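The Fruit That Never Goes Bad
How a plate of fabric food found its way onto the kitchen counter, and stayed

June 15, 2020

There is a drawer in our kitchen that was meant for dish towels. I had it all planned when we moved to Grellville (folded in thirds, stripes to the left, plain ones to the right), and it stayed that way until the first rainy week in January, when a small person opened it, took out every towel and put in a felt carrot. I have never won that drawer back, and I stopped trying some time ago.

Play food has come a long way from the hollow plastic hamburgers I grew up with, the kind that squeaked when you stepped on them in the dark. What you find these days is much softer. The little shop in Clilton where I do most of my looking keeps a whole wall of it: stuffed peas in a zippered pod, fried eggs with floppy edges, a loaf of bread whose slices hold together with snaps. I went in for a birthday card and came out, more than an hour later, with a paper bag so full I had to carry it in both arms like a real load of groceries. I forgot the card.

The fruit is what I love best. Somebody at a sewing table has sat and thought about how a peel ought to fall open, or how to quilt a rind so that it feels like something when you run your thumb over it, and I find that very touching! You can wash most of it, too, though I would read the label first. Ours goes into a mesh bag on the gentle cycle and then gets lined up on the windowsill to dry, which has started a few conversations with the mail carrier.

For a long while I tried to keep the pretend kitchen and the real kitchen apart. We had a play stove from Lumbao in the corner of the family room, a sweet little thing with knobs that clicked, and it was used for parking cars. The cooking, you see, was happening where the cooking happens. If I was chopping onions, then somebody needed to be next to me chopping a strawberry, and she needed a proper board and a proper spoon to do it with.

So I gave up a stretch of counter. I'd tell any parent or grandparent with a bit of room to spare to do the same, and to put real things in among the soft ones. A plate with some weight to it makes a better lunch than a toy dish does. A bamboo board is nice to have underneath, and a tray with handles is handy when the whole meal has to be moved at once because the actual dinner is ready.

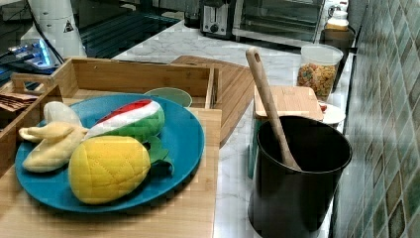
I do put the sharp things elsewhere, and anything hot stays well back from where small hands are working. Past that, I've relaxed. A banana may be served with cereal, or as soup, or wrapped in a dish towel (they do turn up now and then) and put to bed. Pineapple, I have been told, is for breakfast only. The menu changes without notice, and guests are expected to finish what they are given.

Putting it all away takes 3 minutes if I do it alone and most of the evening if I have help. I bought a handsome lidded basket from Jiltach for the purpose, and it holds yarn now. The fruit still goes back into the towel drawer, watermelon last so the drawer will close, and the dish towels live on top of the refrigerator, where I need a step stool to reach them.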